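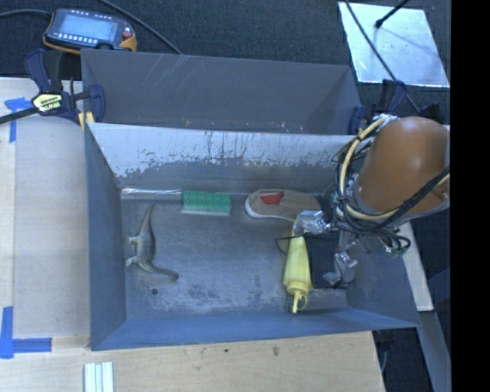 The arm over the front bin, with a dinosaur, a brush, a shoe and a squeeze bottle on the bin floor.

Frequently asked questions about the Lonik picking study

What were you trying to find out?
We wanted to know whether an arm could get better at picking up odd household things by practicing on its own, without anyone drawing each object for it first. Lonik is our name for the learning method, and the short version is that it guesses where to grab, tries it, and keeps a record of how the try went. The longer version is in the paper, and we'd love for you to read it!

Why toys and shoes?
Boxes are too easy, I'm afraid. A long-necked dinosaur has a tail and legs going every which way, a shoe has an opening you can catch or miss, and a bottle gets wider as you go along it. We kept 112 objects in the practice set and held others back for testing, so the arm had to deal with things it had never met.

How many tries did it take?
The main run was 2000 grasps. Most of the improvement came early, and after that the curve flattened out more than we had hoped (we went back and forth for weeks over whether to keep going, and in the end we stopped).

Why are there two bins?
In the full routine, the arm picks from one bin and drops into the other, then works its way back once the first is cleared. It saves a person from having to refill anything, at least until something lands on the floor.

Do the bins have to be metal?
No, any bin with sloping sides should be fine. Do clamp it down, though. A bin that creeps even a little over an afternoon will throw off your calibration, and you may spend a good while blaming the software, as we did.

How is Lonik different from Denda?
Denda was our earlier method, and it chose a grasp from a single look and committed to it. Lonik takes 2 looks, the second one closer in, and can change its mind. That helped most with soft things and hardly at all with stiff ones.

What still goes wrong?
Thin objects lying flat against a wall, mostly. We have 6 failure types written up in the appendix, with the wall cases first.

Can I have the data?
Yes, please do! Write to Oisín Foley and say which objects you're interested in. The next batch should be ready in October.

Last updated July 21, 2018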